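We use cookies to keep this site running and to remember what you were reading. Accept all | Manage settings

By February the owner of the Fumstead grocery had filled 21 pages of her notebook with sums, and every one of them ended in the same sulky little circle around the word "second." One machine she could afford. Two would mean the roof waited another year, and the roof had been patient with her for so long that she felt almost rude asking.

The salesman from Drorkow had been kind about it, she had to give him that. He said to let the thing shop for a morning, cabbages and all, and do her deciding afterward, over coffee, like a sensible person.

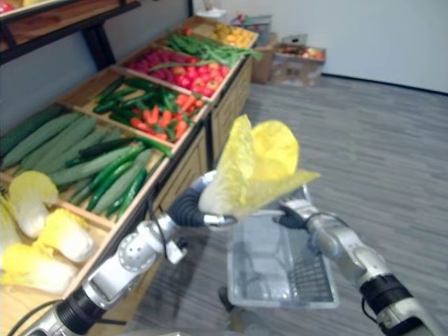 She had budgeted for arms, and for the service plan, and even (she was proud of this) for 7 spare gripper pads. What she hadn't budgeted for was how much she would want to talk to it. "The Dinu order is next," she told it, in the voice she used for her grandchildren, and then she went back to her notebook and blushed at the page.

On Friday she crossed out the new sign, which saved her 200 dollars, and then the fancy scale, and wrote to Drorkow asking what they would take for 2. The roof, she wrote underneath, could have a bucket.

Enjoying our stories? Sign up for the Trindeleo newsletter. Unsubscribe anytime.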